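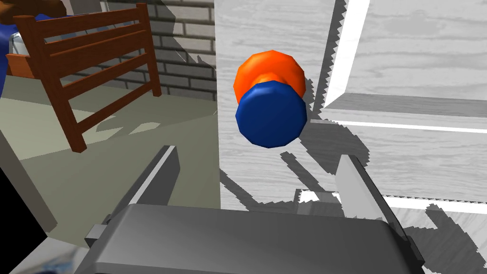 Could we not simply stop the planner from replanning once the fingers are open and the object is between them, one member asked before the rest of us had properly sat down, and that took up a good half of the meeting, so it is minuted first even though it was item 4 on the agenda.

Hirnstead Manipulation Software Group
Minutes of the meeting held on December 22, 2024, in the Siriwardena Room

Thank you to everybody who came out so close to the holidays, and to whoever brought the shortbread. The minutes of the previous meeting were agreed with one correction: the default timeout in Dredden is 500 milliseconds, and the earlier minutes had it in seconds, which would have made for a very patient gripper indeed.

Item 4 (taken first). Replanning close to the object

The question above was put in more detail. Dredden, our motion planner, asks for a fresh path every time the pose estimate moves by more than its threshold. Far from the object this is just what we want. In the last stretch of the approach the estimate jitters a little, a new path arrives, the controller blends across to it, and the wrist gives the small shrug that we have all grown rather fond of and would all like to see the back of.

There was a long and good-natured discussion. Those in favour of freezing the plan felt that a short straight move needs no second thoughts. Those against pointed out that we shall want to pick up things that roll, and that a frozen plan would carry on cheerfully to the place where the object used to be. A middle way was suggested, in which the path is held but the grasp point may still slide along it, and this met with general approval. It was noted that the blending code was never written with that in mind, and that the part of it dealing with velocity limits is best read with a cup of tea to hand.

Agreed: to try the middle way on a branch, behind a setting that is off by default. The freeze option will be kept as well, for comparison, and taken out again afterwards if it doesn't earn its place.

Item 1. Perception and shadows

The pose estimator is still having a hard time in the Skendstead room, our simulated bedroom with the brick wall and the white wood-grained furniture. Shadows of the gripper and fingers fall across the pale panel behind the object with a stair-stepped edge, and the segmentation stage is inclined to take those corners for corners of something real. The object itself comes out well on the blue side, which stands nearer the gripper and shows up strongly against the pale wood. The orange part behind is partly hidden by the blue, and the estimator is much less sure how long the thing is when it is looked at nearly end-on like that.

It was asked whether a higher shadow resolution would cure it. Several people had tried, and the answer seems to be that it helps the eye more than it helps the estimator, at a cost in rendering time that nobody was keen to pay on the shared machine. Softening the shadow edges by a random amount in each episode was thought more promising. One person felt strongly that we should leave the shadows exactly as they are and make the estimator cope, and this view is recorded here as requested.

Agreed: randomised softening for training runs only. The evaluation runs are to keep the present lighting so that old and new results can be laid side by side.

There was a related point about the end-on view. The planner knows perfectly well where the camera will be along the path and could choose an approach that shows more of the object's length before the fingers commit. We liked this very much, but it ties perception and planning together more tightly than they are at present, and it will need a written proposal.

Item 2. Evaluation runs

The overnight batch is now 3,000 episodes and finishes before breakfast, for which warm thanks to all who worked on the job queue. In the last batch 23 episodes ended with no result at all, neither a success nor a failure. The logs show the controller waiting for a path and the planner waiting for a pose, each very politely, until the episode ran out of time. These have been left out of the totals until now. After some talk it was felt that this flatters us, and that an episode in which the arm stands still should be counted as a failure like any other.

Agreed: to count them as failures from the next batch, with a line in the change log so that the dip in the graph doesn't alarm people. The deadlock itself has been written up in the tracker, and the suspicion falls on the message queue between the two processes being cleared at the wrong moment on reset.

Item 3. Tooling

The replay viewer now lets you step backwards, which was greeted with real pleasure. It is slow on recordings of over 200 steps, owing to the way it reloads the whole file for each step back, and a small cache should put that right. The planned path can be drawn over the gripper's own view, but the colours need another look, as the orange line disappears whenever it crosses anything orange. A request was made for keyboard shortcuts and a second request, almost at once, that they should not clash with the ones in the scene editor.

We also talked about configuration files. There are now two places to set the gripper's closing speed, and the one in the Skendstead scene file quietly wins. Everyone who has lost an afternoon to this was invited to say so, and it took some time to get round the room.

Agreed: closing speed to live in the controller settings only. The scene loader will refuse to start, with a plain message, if it finds the old entry.

Item 5. Any other business

The notes for newcomers are out of date from the calibration section onwards. Offers to rewrite a page or two would be very welcome, and no page is too small.

A question about moving Dredden to the new build system was put off until the next meeting, with apologies to the member who has now waited through three agendas for it. It will go at the top.

The next meeting will be in January, same room, date to be sent round by e-mail. Please bring a laptop with the replanning branch already built.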